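Workshop tips: trying out grippers on a mock greengrocer's

We've had the produce stand up since January, and it has taught me more about grippers than 70 bench tests with wooden blocks ever did. A few things I'd pass on to anyone setting up their own comparison.

Start with something slippery. The Hekstead jaw looked brilliant on blocks, so the first thing I ask of any jaw now is a big glossy shape with a taper. Take it up at the narrow end, lift, tilt, and see whether it creeps. Do it over the tomatoes if you dare!

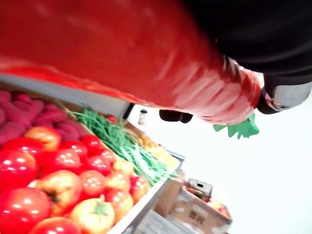
Navarro wrote in to say that the taper matters more than the shine, and that gripping nearer the fat end and logging the motor current would show far more than watching for creep. I've tried it since and the current log is lovely.

Give handles their own session. A swinging bar is a completely different problem from a carrot, and a gripper that's grand at one can be hopeless at the other. Bring the hand down from above, let the fingers curl under first and close the thumb last. Run it with an empty basket until you trust it – then load up bit by bit.
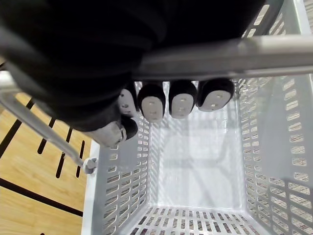
If you close the thumb first the bar tends to roll away, and you'll spend the afternoon chasing it. I set our Kavow controller to hold for 2000 milliseconds before lifting, then shortened it once things looked steady.

Sleeves are worth a go too. Fabric over the back of the hand does no harm to the grip as long as the fingertip pads stay clear. Check for folds creeping down before each run.

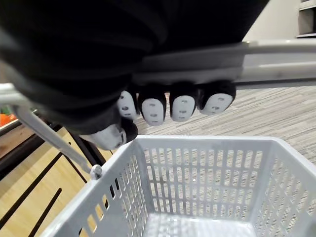 Bienvenido Sarmiento
Gripper testing, Olumstead workshop

Use one scoring sheet for everything. Mine has 6 columns and I wish I'd stuck to it from the start, as the early runs can't be compared with anything. Write down the drops as well as the good lifts.

Last, do a proper shopping run with both arms. Mix long things with round things, and keep a wide view from the head going as well as the wrist cameras. The wrist is wonderful for contact and useless for knowing where the basket is. 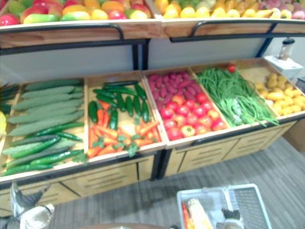 Looking after the pads

Wipe them with a barely damp cloth and let them dry before the next run. I swap ours after 112 lifts.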